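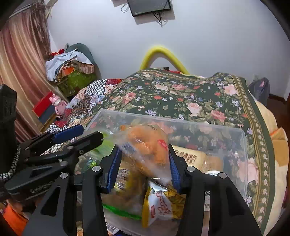 8/13/25 - shelf life, batch 49

Pulled the March crackers this morning and they're still snapping properly, so the new film is earning its keep. The old film ones went in the bin by the end of week six (see Lionel's page, the one with the coffee ring on it). I ate two of the good ones before I remembered to weigh them, so the tally for that pouch is short. Sorry!

Water activity meter took ages to settle again. I ran the salt standard twice, got a decent match the second time, and carried on. If it drifts tomorrow I'm ringing Wragg about a service, and Lionel Greenwood can deal with the invoice.

Humidity cabinet held at 73 per cent all night. Somebody had shoved a tray right up against the fan though, and the back row was a different colour from the front - noticeably darker, a bit leathery at the edges. I've left them in but marked the sheet, and they shouldn't go in the average. Please leave a hand's width behind the trays.

Seals next. The Jinden sealer is fine on the plain film and rubbish on the printed stuff. Bumped the jaw temp up a notch and got a cleaner edge, but then the corners puckered. Tried a longer dwell at the old temp and that was better, maybe good enough. Dye test on those tomorrow once the dye turns up. The counter on the side reads 3,654 and I think the jaw tape was meant to be changed at every 1,000, so we might be chasing a problem that's just manky tape. Have ordered some.

Taste panel at three. The Skirano flavouring went down well with everyone except me (tastes like the inside of a cupboard). The Troltoletti one was stale-ish in the old film and lovely in the new, same recipe, same fryer day. I'd call that our clearest result so far, even if it's only tongues.

To do:
jaw tape
dye
reprint labels for the April pull, the ink's rubbing off
ask Lionel where the small desiccant sachets went

Oil smell in the store again late arvo. Left the door open for a bit, still there at five.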